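Genside Dulano Boat Duffel
In stock – ships from Paterson

I've spent a silly amount of my life waiting on docks for small boats, and nearly all of it with the wrong bag. Wheels are useless on a beach. Hard cases get wedged under somebody's cooler, and my old backpack had so many dangling straps that a ferry deckhand once picked it up by the thinnest one and that was the end of that (and of a jar of chili jam). So when I started Genside, the first thing I wanted to make was a plain soft duffel for island hopping, and the Dulano is the one I still take on every trip.

It's a roll-top bag with a wide mouth and two grab handles, plus a shoulder strap you can take off completely. The shell is 600 denier polyester with a coating on the inside. Empty, it weighs 548 grams, so you're not burning your luggage allowance on the bag before you've packed a sock. If you get stuck on one of those little inter-island planes where they weigh everything, you'll be glad of it!

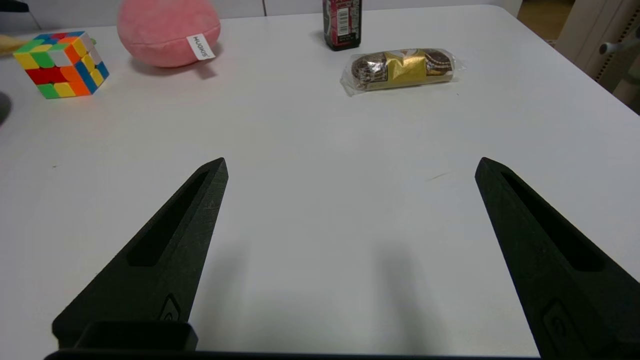

Gripper fingers open over the white tabletop

What fits in it

I pack it for a week away: shorts, shirts, one sweater, a towel, sandals, a wash kit, and a paperback I won't finish. Shoes go in first, soles down, along the bottom panel. It'll take snorkel fins too if you lay them flat against one side – long freediving fins won't go, sorry, people ask me that a lot and I've tried every angle.

There's one zipped pocket inside for your passport and boat tickets, and one flat pocket outside for things that don't mind spray, like a hat or a wet swimsuit. I kept it at that. The first version had dividers and a mesh thing in the lid and I spent whole vacations looking for my sunglasses in it.

Is it waterproof?

It shrugs off rain, spray, and a puddle in the bottom of a boat. Please don't throw it overboard and swim after it. The seams are taped but the outside pocket isn't sealed, and the roll-top needs at least three good folds before you clip it shut. If you're carrying a laptop or a nice camera, put that in a proper dry bag inside.
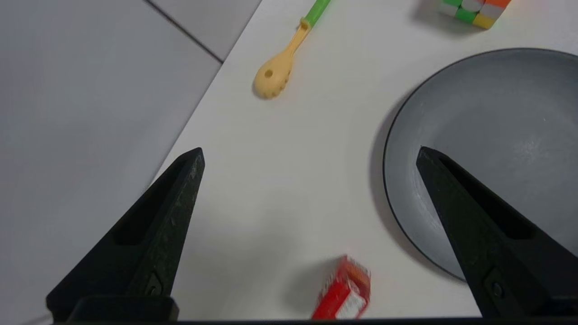

Two black fingertips facing each other across the gap

Colors and sizes

You can get it in slate, sand, or a deep green I'm very fond of. The big one is the Dulano. The smaller one is called the Trerham, same fabric and same clips, made for overnight stays or for anybody who packs better than I do. The Trerham fits inside the Dulano rolled up, and that's how I travel now: small bag for day trips, big bag left at the guesthouse.

Strap notes

The shoulder strap clips on with metal hooks. Unclip it before you check the bag at the airport and tuck it inside, or the conveyor will eat it. The two grab handles join with a wrap, and the wrap opens with one hand, even a cold one.
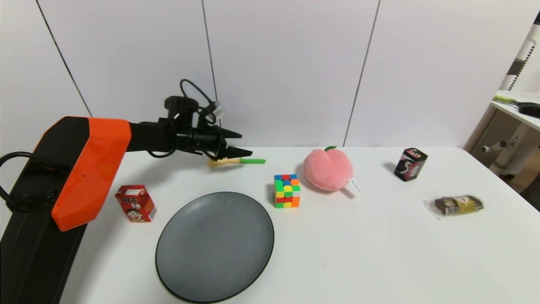 The arm with its bright orange cover, and the pink plush

Cleaning

Rinse it with fresh water after a salty trip, turn it inside out, and hang it somewhere shady. No washing machine, no dryer. Sand gets into the clips, so give those a shake under the tap.

Guarantee and shipping

I cover seams, clips, and handles for five years. Send me a photo and I'll fix it or swap it. Returns are fine within 12 weeks as long as it hasn't been to the beach yet. Orders placed before noon go out the same afternoon, except in February, when I'm usually on a boat myself and they go out when I'm back.

Add to cart: Dulano / Trerham / Both as a set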